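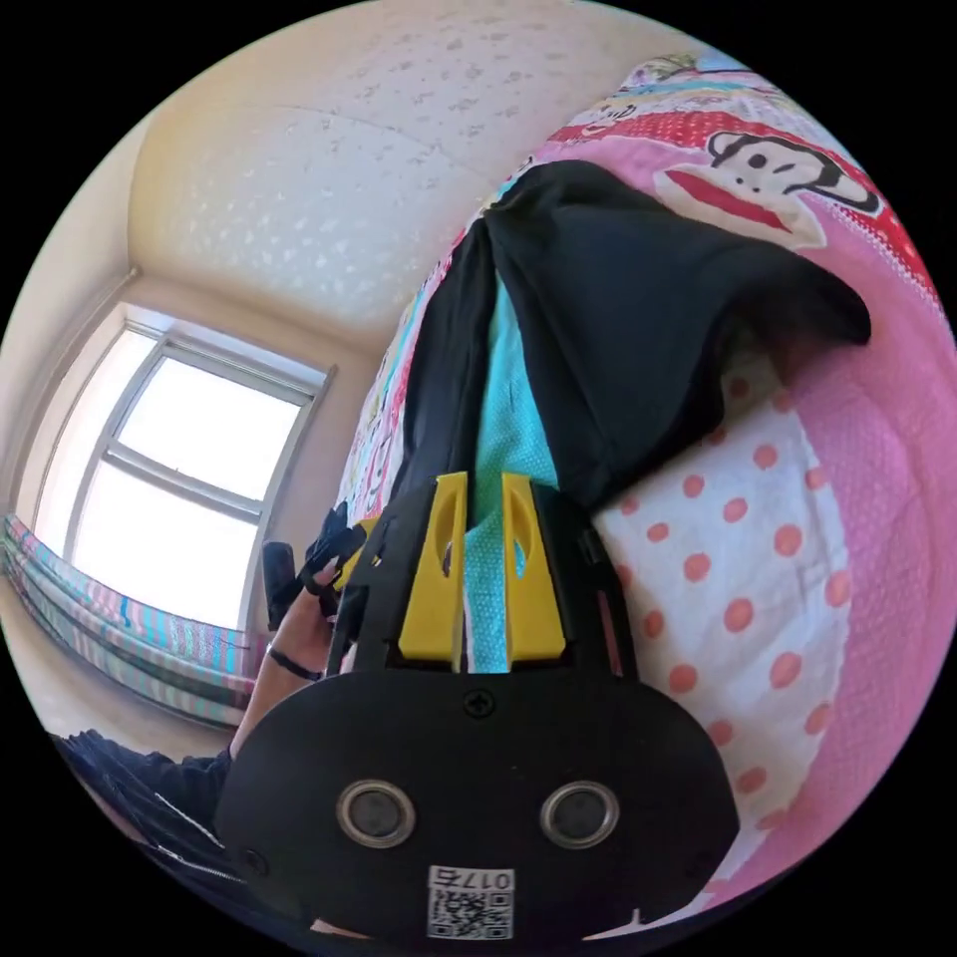

The bedroom, where the day's best hour may be hiding.

5 min read

My grandmother took a nap every afternoon of her married life, and as a child in Norham I thought it the dullest habit a grown-up could have. You could hear the blowflies on the flyscreen and the neighbour's radio going, and we kids were sent down the back with a bowl of apricots and told not to come in until the kettle was on. Now, of course, I'd give anything for it!

I took it up again last December, in that sticky stretch before Christmas when the whole street seems to give up after lunch. At first I was hopeless. I lay there composing emails and wondering whether I'd left the hose running – I had – and got up crankier than I'd gone down. But by the second week something loosened, and I began to look forward to the sound of the blind coming down (a dear old rattly thing, it was my mum's) almost as much as the sleep itself. I keep it short, with the phone in the kitchen, and afterwards there's tea and whatever is left in the biscuit tin.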